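Figs in a cold yard: a talk with Carmela Colombo
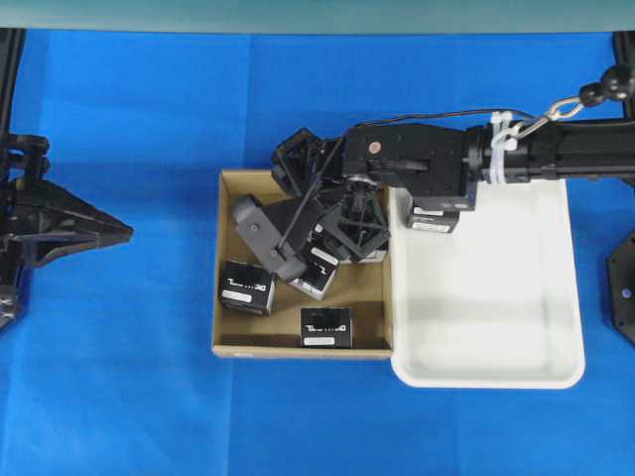
Words: Haris Bajwa
Sep 26, 2026 | Fruit & Kitchen Garden | Filed under: Growers

Carmela Colombo is already talking when I get to the gate. Something about wasps. She's got a hose in one hand and a fig in the other and she hands me the fig.

"Eat that before you ask me anything," she says. So I do. Skin and all. Green outside, dark pink in the middle, tastes like jam.

She grows figs where most of her neighbors gave up on them. Long winters, clay soil, wind off the reservoir. Eleven years ago she bought a single stick in a pot at a church sale, no tag. It sat and sulked for two summers. Then it fruited and she was hooked.

"I thought it was a dead twig. My husband mowed around it. Twice he asked could he pull it out."

That stick is now the big tree on the south wall. She calls it the Boersma, after the family who ran the sale. No idea what it really is. She's had three people tell her three different names, all of them sure.

"I don't argue any more. One man said Brown Turkey. It isn't even brown! I said thank you and gave him a bag to take home."

On to winter, which is what everybody writes in to ask about. Carmela doesn't wrap the wall tree. Used to. Burlap, leaves, a tarp, the whole business, and one year the mice moved in and chewed the bark right around. Lost half of it. Now she ties the branches in loosely, mulches deep at the base, and leaves it alone until spring.

The potted ones go in the garage. Dark, cold, not freezing. She waters them in January, one cup each, and that's all they get until the buds move.

"People kill them with kindness in there. They see a bare stick and they feel bad for it and they water it. It's asleep. Would you pour water on somebody asleep?"

I admit I lost one exactly that way. She nods like she's heard it before.

We walk down to the lower beds. Muddier then I'd dressed for. There are young trees in a row here, all from cuttings, all from the wall tree. She takes them in late winter, pencil thick, longer than you'd think, and pushes them into damp sand with one bud showing. Rooting powder? She makes a face. Tried it, saw no difference. Celina Głowacki, who gardens two streets over and swaps plants with her, swears by it.

"Celina's come up fine and mine come up fine. So who knows."

Pruning next. She says most people are too scared. Figs will take a hard cut, she says, but if you take off all the tips in spring you've thrown away the early crop, and in a short season the early crop may be the only one you get. So she takes out a couple of old branches right at the base each year and leaves the rest. In summer she pinches the new shoots at five leaves. Wears gloves for it. The sap gave her a rash up to the elbow one July and she isn't doing that again.

Feeding - not much. Compost in spring, a bit of tomato food for the pots. "Feed it rich and you get a lovely big green tree with nothing on it."

Then the question I came with. How do you know when it's ripe? Mine always look ready and taste of nothing.

"It has to hang its head," she says, and bends one down to show me. A ripe one droops at the neck. Soft all over, skin maybe splitting a little, sometimes a drop at the bottom. If it's standing straight out from the branch, leave it. They don't ripen on the counter, not so you'd want to eat them. And check every day because the birds do.

Netting? She hates it. Caught a robin once. She uses little cloth bags with a drawstring now, over the best ones, and lets the birds have the top of the tree. The wasps get what's left.

What does she do with it all? Dries some, gives away a lot. Ratih Rondonuwu down the road makes a chutney with chili that Carmela thinks is better then anything in a store. I've had it since. She's right.

Last thing, I ask what she'd tell someone starting out with a cold yard and no wall.

"Big pot. Wheels on it. And get a cutting from somebody near you, don't send off for one. If it's living near you it can live with you."

She sends me off with four sticks in wet newspaper. Wrong time of year for it, she says, but try anyway.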